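Clivbridge kitchen reopens with new sorting tables and shared tableware

September 5, 2018

The shared kitchen on the second floor of the Clivbridge building reopened this month after 15 working days of closure. The work covered the sink run, the storage wall and the tables used for sorting dishes.

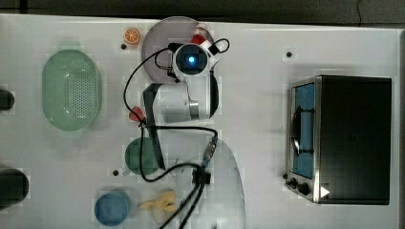 What has changed

The old central counter has been removed. It was fixed to the floor and could be reached from one long side only. In its place are 3 separate tables with white tops, each of which can be reached from all sides. Tennant, the contractor for the fit-out, set the tables at the same height as the sink edge so that a rack can be slid across without lifting.

The white tops were chosen for checking. Food residue, small parts and stray pieces show up on a white surface sooner than they did on the speckled counter. The drawback is that marks show as well, and the tops have to be wiped at the end of every session.

Lighting over the tables was replaced at the same time. The two former ceiling fixtures threw a shadow toward the user. The new ones are mounted closer to the wall and give an even, gray-toned light across the work area.

Tableware and small items

The kitchen no longer keeps matched sets. Items are now held as single pieces and sorted by shape and size. The tableware is a mix of colors, and among the pieces on the table are round plates in blue, dark green and a pale mauve-gray, along with a pale green oval colander with small drain holes. Color has no meaning in the sorting system. A blue plate and a green plate of the same diameter go on the same stack.

Clear plastic pieces are handled separately. They are hard to see against a white top, and a transparent dome or lid can easily be missed when the table is cleared. The revised instructions ask users to clear these pieces first and to place them on the upper shelf, open side down.

Play food, such as the small orange citrus slice, goes in the shallow drawer under the window. It is not to be stored with the plates. Soft items, including cloths and gloves, are hung on the rail next to the sink and are not returned to a shelf until dry.

Storage wall

The storage wall was supplied by Trutska and consists of open shelves over closed base cabinets. Shelf spacing can be changed in steps of 5 centimeters. Plates are kept on the lower shelves, colanders and bowls on the middle ones, and lids above. The maximum load for a single shelf is 30 kilograms, spread evenly.

Labels were fitted to the shelf edges before reopening. The first batch, printed by Tekix, used small black type on a clear strip and could not be read from the tables. A second batch with larger type on a solid background has replaced it. The base cabinets have yet to be labeled.

Clearing procedure

Users should finish clearing one table before starting on the next. Plates are scraped, stacked by diameter and moved to the left of the sink. Colanders are rinsed from the back so that particles are pushed out of the holes. Stacks should stay below the height of the faucet.

Anything found cracked or chipped goes in the gray bin inside the door. It should not be put back on the shelf with a note, as happened several times under the old arrangement.

Remaining work

Two items are open. The seal along the sink edge has to be redone on the window side, and one cabinet door does not close fully. Both are due to be corrected by Tennant without a further closure. The tables may be used as normal during the work, but the sink will be out of service for part of one morning.

The booking sheet is posted on the outside of the kitchen door. Bookings made in June for the old counter are no longer valid and have to be entered again.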